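Home News Clubs Events Contact

We use cookies to remember your settings. By staying on this page you agree to this.

Arm club gets ready for its first competition

Ekua Mahama had never wired a servo before she joined the Tindier robotics club. Now she is responsible for most of the wiring on the club's arm, and she has opinions about cable ties.

"You want slack at the wrist," she says. "If you pull it neat, it looks good until the joint turns, and then you've pulled a plug out."

The club is preparing for the Laklow Challenge in August. Teams get 6 minutes to move a set of household items into containers. The list of items is released ahead of time, and the organisers have picked things that are awkward to hold: a teaspoon, a sock, a rubber band, the spring out of a clothes peg.

The small stuff is where most of the practice hours have gone. Mahama keeps a notebook of attempts, with a page for each item and a column for what went wrong.

"The spring is the worst one," she says. "You can get to it. Getting a grip on it is different. It's thin wire, so if the fingers close a bit too high they go over the top, and if they're too low they're pushing on the mat." 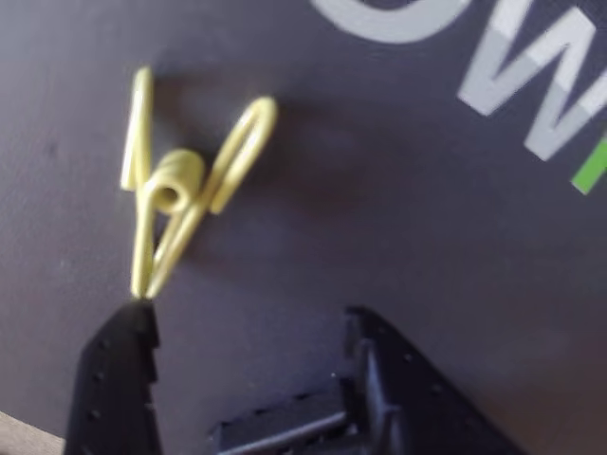

Dumisani Visser thinks the answer is in the fingers, and he told the group at the last meeting that he would sooner spend a week on new tips than another night on the code. Mahama doesn't agree, but she has put it to a vote.

"We've only got so many evenings," she says. "New tips means we do all the positions again from scratch. I'd keep what we have and go slower on the approach."

The club runs on a budget of $300 a year, plus whatever its members bring in. The entry fee was paid by Punum, a local hardware shop. Practice targets come out of kitchen cupboards, as the rules allow any open container within a set height.

Each run is recorded so the arm can be trained on it afterwards. The club has set itself a target of 200 good recordings per item. Mahama says the sock is finished and the teaspoon is close.

"People think you show it once and it knows," she says. "We do the same move over and over, and we shift the bowl a little each time so it doesn't just learn one spot. It's boring. I put the radio on."

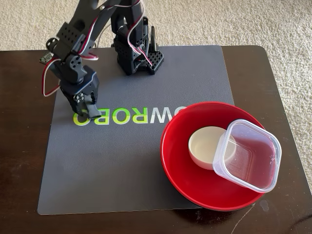 Caroline Lyimo asked whether the arm could be left to practise overnight by itself, and the answer for now is no. Club rules say a member has to be in reach of the power switch whenever the motors are live.

Mahama says the rule is fair. A servo overheated during her first month and the smell stayed in her jumper.

She is in her last year of school and has applied for an electrical apprenticeship. She doesn't expect the club to place highly at Laklow, where some of the teams have been entering for years.

"I'd like us to get the spring into the container once, with the clock running," she says. "After that I don't mind."

New members can come along to any practice night. No experience is needed, but closed shoes are. Speak to Mulugeta Moges about joining.

Sign up for our newsletter and get club news in your inbox.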